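Gonlow Family Contact Center, Rirkari site
Safety checklist for supervised visits under court order
Checked by Ásdís Baldursdóttir, December 2019

1. Entry and sign-in
Separate doors for each parent: OK. Side door sticks, needs a hard push. Reported in May, still sticks.
Visitor log: kept up. 2 sign-outs missing, both same parent. Staff to chase.

2. Court orders on file
Current order in every folder: NO. Chauke folder has the old order, not the varied one. Supervisor was going by memory on the handover times. Fix before next visit.
Copies locked away: OK. Cabinet 883, key at desk.

3. Staffing
Supervisor in sight and hearing thruout: OK for all 7 visits looked at.
Background checks: two due for renewal. Forms sent, not back yet.

4. Visit rooms
Outlet covers: one gone, playroom, by the radiator. Replace.
Window locks: OK.
Panic button: tested, desk answered in almost a minute. Too slow. Retest.
Toys: box of small parts out with the under-threes again. Move up to the high shelf.

5. Overnight stays, home check
Only where the judge has asked for one. Madano street address done. Child has own bed, smoke alarm works, meds up high. Stair gate loose at the bottom, parent told. Recheck before report goes to the court. 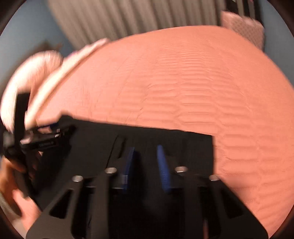

6. Handover and exit
Gap between parents leaving: 15 min on the sheet, not always kept. Remind evening staff.
Parking lot light: out. Landlord emailed.
Incident forms: stocked, but old verson. Bin them and print new.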